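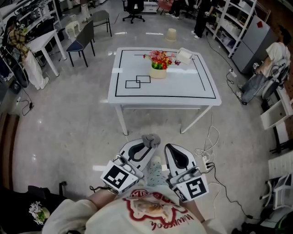
The front room was the first item, as it had been held over from the March meeting. Farzana Akanda said that the room is being used for more than it was set up for, and that the layout has drifted. Chairs get pulled out and stay where they were left. The white square table still has its black tape border and the tape line across the upper part, and the pot of artificial flowers and the tissue box are on it. Farzana asked that the tape be left alone by whoever wipes the table, and that the flowers and the tissues be lifted off first and put back after. Agreed.

Minutes of the room users' meeting, Iltholm, 3 April 2019

Present: Farzana Akanda (chair), Sewwandi Akanda, Liesbeth Claeys, Nusrat Jayasinghe. Apologies: Vasanthi Wijesinghe, who sent notes on items 3 and 5.

Minutes of the March meeting were accepted with one correction. Under storage, "Pinora shelf" should read "Pinora cabinet."

1. Layout of the front room

Continued from above. Liesbeth asked whether the table should go back against the wall when it is not needed. Sewwandi was against this. It takes two people to move without scraping the floor, and the last time it was moved it came back at a slant and had to be done over. The table stays where it is for now.

There was a longer discussion about chairs. The room has gray chairs, a red one, white ones and the black office chair on casters, and they do not stack together. Nusrat would like one kind of chair throughout. Farzana said there is no money for that this year. It was agreed that the gray chairs go behind the table at the end of the day and the folding chair gets folded and leaned by the door to the hall. The office chair belongs at the desk in the back office and should be returned there.

The small white stool is to stay in the room. Sewwandi uses it to reach the upper shelves. Liesbeth said it is too low for that and asked about a proper step. See item 5.

Action: Sewwandi to write out the end-of-day layout on one sheet and put it up inside the door.

2. Cables and power

Nusrat reported that the white power strip is still on the floor near the table, with the cable running to it from underneath. People walk through there. She has caught her foot on the cable twice, once while carrying a tray. There is a black cable on the same stretch of floor that also needs dealing with.

Liesbeth suggested taping the cables down. Farzana said tape on that floor leaves a residue, which took a long time to get off in the kitchen. Sewwandi suggested a rubber cable cover, the kind with a channel underneath. Nusrat had a price from Sarkar of 89 for a cover long enough to reach the wall. The meeting thought this was high but did not have another price to compare it with.

Agreed to buy the cover from Sarkar unless Nusrat finds a cheaper one of the same length before the end of the month. Until then the power strip is to be pushed back as close to the table as the cable allows, and bags are not to be put down on top of it.

Action: Nusrat.

3. Shelving and cabinet

Vasanthi's note was read out. She has gone through the shelving rack beside the gray metal cabinet. Many of the boxes have no label, and some have an old label that does not match what is inside. She asks that nothing more be put on that rack until the boxes have been sorted. She also asks that equipment be kept on the metal shelving unit on the other side of the room, with boxes only on the rack.

Liesbeth agreed with the split but said that the heavier boxes should come down to the bottom shelf first, before anyone starts on labels. Farzana asked whether the rack is fixed to the wall. No one present was sure. Sewwandi will look.

The key to the cabinet was discussed. There are 2 keys. One is on the hook in the kitchen. The other was last signed out by the Skuvivier group and has not been signed back in -- Farzana will call them.

Actions: Vasanthi to continue with the boxes. Sewwandi to check the wall fixing. Farzana to get the key back.

4. Cleaning

The floor was mopped twice in March. Nusrat said this is not enough with the number of people coming through, and that the area behind the table gets missed. The beige bucket has been left upside down on the floor back there. Sewwandi said it was put there to dry. It was agreed that it may dry in the utility sink and should go back under the sink after that.

Liesbeth asked for bags and coats to be kept on the hooks in the hall during sessions. Farzana was not in favor of a rule, as some people like to keep their bags with them. Left as a request.

The tissue box is to be replaced from the supply in the kitchen. Nusrat has been bringing tissues from home and would like to stop.

Action: Nusrat to add tissues and floor cleaner to the kitchen list.

5. Spending

Farzana reported a balance of 464 for the room after the March bills. Paid for in March: light bulbs, a mop head and the repair to the hall door.

Vasanthi's note asked for a label maker. Liesbeth has one at home and will lend it. A step with a handrail was discussed. Sewwandi thought the one in the Pinora catalog looked sturdy but did not have the price with her. Deferred to the next meeting.

6. Other business

The wall-mounted drawer on the right side of the room sticks in damp weather. Liesbeth will rub the runners with candle wax and see if that is enough.

Nusrat asked that the window be closed by whoever leaves last. It was found open on 6 mornings in March.

The next meeting will be in the same room. Farzana will send the time.

Minutes taken by Liesbeth Claeys.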